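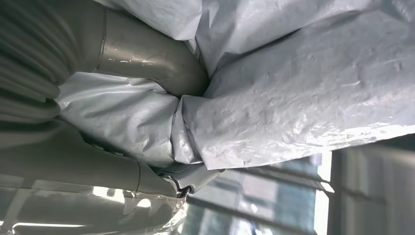
Against the Big Crinkly Sheet

My sister-in-law Carola Mühlbauer believes in plastic sheeting the way other people believe in vitamins. When she moved into the apartment on Trunditz Street, everything she owned went under it. The couch, the lamps, the mattress, a bicycle. For two weeks her living room looked like a glacier, and whenever somebody walked past, the glacier rustled.

I have been thinking about that sheeting, the silvery-white kind that creases the moment you unfold it and never lies flat again. I have a roll of it in my own hall closet. I bought it in August for a paint job, 200 feet of it, on the advice of a store clerk who told me I would find a hundred uses. I have found two, and I'm not sure about the second.

The case for wrapping things is simple enough. Dust lands on the plastic and stays off the chair. Paint drips do the same. A box rubbing against a table in the back of a van rubs the plastic first. I accept all of that. What I doubt is the next step, the one where a reasonable precaution for an afternoon turns into a way of keeping house.

Take the moving checklist that goes around every summer. The one Carola used came from a small outfit called Nuniretti, and it ran to 311 items. I read the whole thing at her kitchen table while she hunted for the scissors. Wrap the headboard. Wrap the footboard. Wrap the slats, in bundles, then wrap the bundles. There was an entry for wrapping the broom. By the time you reach the bottom of a list like that you have stopped asking whether any given object is in danger. You only ask whether it has been covered, and the tape comes out.

Does any of it help? Some of it must. But I've moved six times, four of them with nothing more than old blankets and bath towels, and I have lost one mirror and the foot of a dresser. The mirror was wrapped. It had so much plastic on it that the man carrying it couldn't get a grip on the frame, and he set it down on a step that wasn't quite where he thought it was.

That is my first complaint, and it's a practical one. Sheeting is slippery, it's bigger than you expect, and it gathers. You pull one side smooth and the extra bunches up somewhere else, usually right where you need to put your hand. Then you pinch the bunch and tape it, and now there is a lump, and the lump catches on the door frame. A blanket goes over a chair and sort of agrees with the chair. Plastic has to be argued with all the way down to the floor.

My second complaint is moisture. People wrap a mattress in the morning, drive it across town, and leave it in the wrapping in a spare room until they have time to deal with it. Having time to deal with it can take until spring. I know a wool rug that went into a basement sealed up tight and came out smelling like a pond. The owner was annoyed at the basement. I would have been annoyed at the plastic, and maybe a little at myself.

Sabine Eichhorn, my neighbor for many years, disagrees with me on nearly all of this, and I should give her side fairly. She runs a small storage business, the Galang, over behind the old bakery, and she sees what comes in bare and what comes in covered. Her view is that the bare things always look worse. "You had good blankets and good luck," she told me. "Most people have neither." She also pointed out that I only ever remember the wrapped item that broke, and she may have me there. She wraps upholstery, she wraps anything with a pale finish, and she cuts slits near the bottom so air can get through. I noticed she does not wrap brooms.

So fine, upholstery. I'll give up upholstery. But I'd still like somebody to explain the money. A friend who hired a full-service company, Wondasetti, showed me the bill, and the total was $3,795 for a one-bedroom apartment. The wrapping was folded into a line called materials and handling, which could mean anything and was meant to. When she asked what it covered, she was told it covered protection. Protection of what, from what? She owns a futon and a great many paperbacks. The paperbacks came wrapped too, box inside film, and she spent her first evening in the new place cutting books out of plastic with a steak knife.

And then there's the pile. Nothing prepares you for the size of the pile. A sheet that fit neatly around an armchair comes off it as a heap the size of the armchair. You press it down and it comes back up. You stuff it in a bag and the bag crackles at you from the corner at one in the morning. People say they'll reuse it, and I believe they mean it. I said so too. Mine is full of tape and has a paint-colored footprint on it, and every time I try to refold it I end up with something that looks less like a square than it did before.

If you asked me what to do instead, I'd say start with the bedding. You have to move it anyway. Put the quilt around the table and the pillows around the lamps. Save the plastic for rain, for wet paint, and for the couch if Sabine is watching. Buy the short roll. Take it off the day you arrive, before you eat, while you're still irritated enough to do it properly.

Carola, for the record, has now been in her apartment for most of a year and is perfectly happy there. The bicycle is still covered. I asked her last month whether she was planning to ride it, and she said she would as soon as she found the end of the tape.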